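April, 9:40 in the evening

My second week with the teaching station, and my hands are learning more slowly than I hoped. Today the job was to move the play food with the remote arm, again and again, so that the program can learn from my movements. The plan said 38 good recordings. I started at 10 and I was still at it when the others went for lunch.

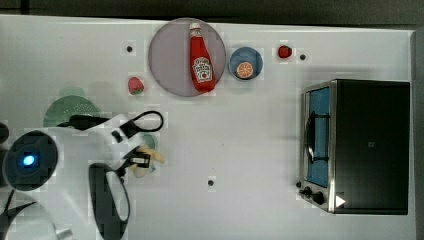
The yellow piece in the gripper, with the oven on the other side of the table.

The yellow piece is my enemy. If I close the fingers too early, it turns, and I must open and begin again. Agyeman told me to stop looking at the arm and to look only at the place where I want to go. I tried this and I think he is right, but it is difficult to trust. My shoulder moves before I decide anything, and the arm copies that too. Three times I had to delete a recording because of my shoulder.

After lunch I changed to the wrist camera view. From there everything is close and a little blurred, and I feel that I am very small and sitting on the gripper.
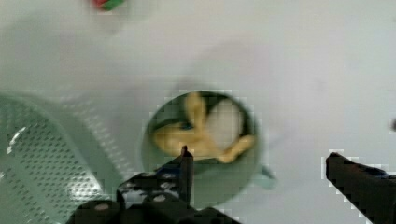 Charito Ocampo

In this view I like the green bowl, with the yellow piece and the white egg shape together in it. I kept the gripper open over the table for a while and did nothing, only to practice being still.

I wrote 2 pages of notes for Preten. Tomorrow I must ask if slow recordings are also useful, or if I should repeat them faster. My neck hurts. I will call my mother and then sleep.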